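Hefin Eynon
October 5, 2020

1/ A few people asked how I store woven trays and placemats, so I'm putting it all in one thread. Short version: in a dish rack, on edge, with space between them.

2/ Background. I had mine in a pile in a low cupboard for years. Flat trays on the bottom, baskets on top, placemats pushed in wherever they fit. In March I emptied the cupboard and found that two placemats had gone wavy and one tray had a broken rim.

3/ The pile was the problem. Woven stuff is light, but a stack of it isn't, and whatever is at the bottom takes the shape of the thing above it. The cupboard is also on an outside wall and it gets damp in there.

4/ Plates go in a rack on edge, so I tried the same with the round placemat that has the thick cream rim. The rim is stiffer than the middle, so it can stand on that.
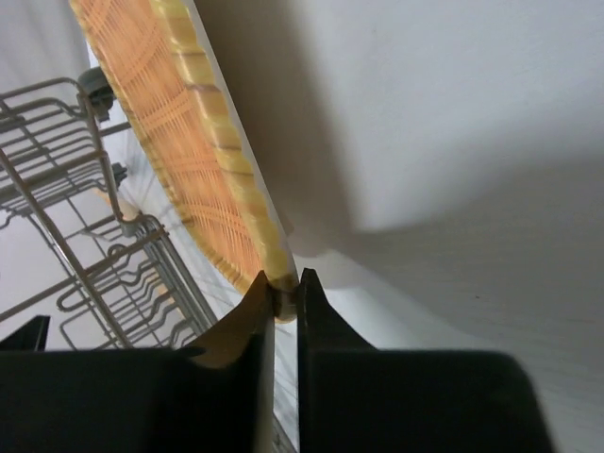
The weave in the middle is the weak part. If you grab a mat there it bends, and after enough times it stays bent. I pick mine up by the rim now and I've asked everyone else in the house to do the same.

5/ The rack is a plain gray wire one with rows of tines across the floor. I got it secondhand at Clesivance in Urkbridge for 3 dollars. You don't need a nice one. Check for rust and for sharp wire ends, because both will mark a light-colored weave.

6/ Order matters a little. I lay everything out next to the rack first, then put the big flat pieces toward the back and work forward. The orange-tan tray goes in before anything smaller does.

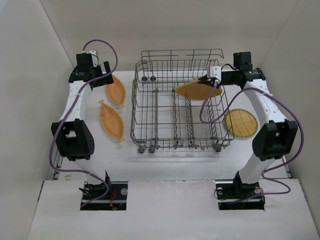 If a tray is deeper than the gap between tines, skip a gap. Don't force it. The wire will dig into the side and you end up with a row of little dents. I have one tray with exactly that on it and steam didn't get them out.

7/ The baskets are harder. I have a pair of long pointed ones with a lattice weave and a rolled rim. They have a few darker brown streaks on them, which I like. They won't stand between tines for more than a minute before they lean over, so they stay beside the rack until last.

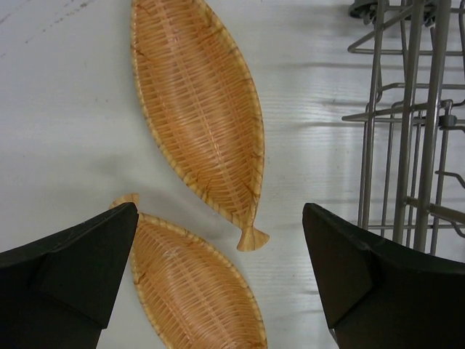

8/ Stijn Prins replied to an earlier post saying I should nest the pointed ones. I did try. They go one inside the other fine, but the small end catches when you pull them apart, and a strip lifted on the inner one. I glued it back with a dab of wood glue. I would rather give them their own space.

9/ Cleaning, as that was the other question. Dry brush first, an old soft toothbrush is good for the lattice. Then a cloth that is barely damp, following the direction of the weave. No soaking. Leave the pieces out on the table overnight before they go in any cupboard.

10/ For the overnight part I spread things out on both sides of the rack – baskets on the left, trays on the right. Nothing on top of anything else if I can help it. A tray corner tucked under the rack is okay for a while, just don't leave it there with weight on it. 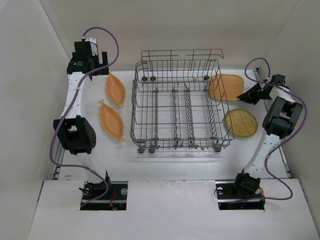

11/ Humidity. My cheap meter read 80 percent in that low cupboard and I didn't need to think much about it after that. The rack now lives on an open shelf in the kitchen, away from the stove. Full sun is bad too, it makes the strips brittle and they snap at the rim.

12/ I own 23 woven pieces in total, and no, they don't all fit in one rack. The ones we use every week get a slot. The rest are in a cotton bag on top of the wardrobe with paper between them.

13/ The wheels on this rack are small and I wouldn't roll it when it's loaded. I lift it with both hands and carry it.

14/ Still looking for a good way to flatten the wavy placemats. So far I've tried damp towels and a heavy cutting board. One came out better, the other is the same as before. If you've fixed one, reply with how long you left it under the weight.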